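The Soup That Travelled Further Than I Have

Whenever I mention laksa at the dinner table, somebody has a firm opinion about it, usually formed on holiday and usually involving a plastic stool. Mine was formed in a narrow café called Pullby, up a flight of stairs in Tistholm, where Thongchai Wongsuwan has been ladling out two versions of it for 15 years and refuses to say which he prefers.

The first is the one most of us in Britain know, rich and orange with coconut milk, the sort that ruins a pale shirt. The second is asam laksa, from Penang, sour with tamarind and thick with flaked mackerel, and I will admit that I didn't take to it straight away. It smells of the harbour (in a good way, I promise!) and it comes with mint, raw onion and a spoonful of dark prawn paste that you stir in as you go.

"People order it by mistake," Thongchai told me, quite cheerfully, "and then they come back and order it on purpose."

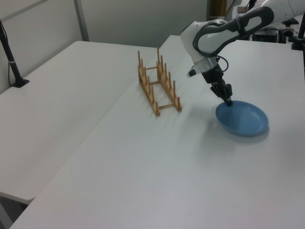 A paste worth the washing up

The trouble with laksa at home is the paste. You need lemongrass, galangal, dried chillies, shallots, turmeric and a knob of belacan, the fermented shrimp block that will let your neighbours know exactly what you're up to. My friend Hawi Habte pounds hers by hand and says it's the best hour of her week - I use a blender and a splash of oil, and feel only a little guilty.

Whichever way you go, fry it slowly. I used to stop as soon as the kitchen smelled nice, which was far too soon. Keep the heat low and keep stirring until the oil creeps out at the sides and the colour deepens to brick. Then in go the stock and 600 ml of coconut milk, and you can finally sit down for a bit while it all simmers. Rice noodles go into the bowls first, and the lime goes on last.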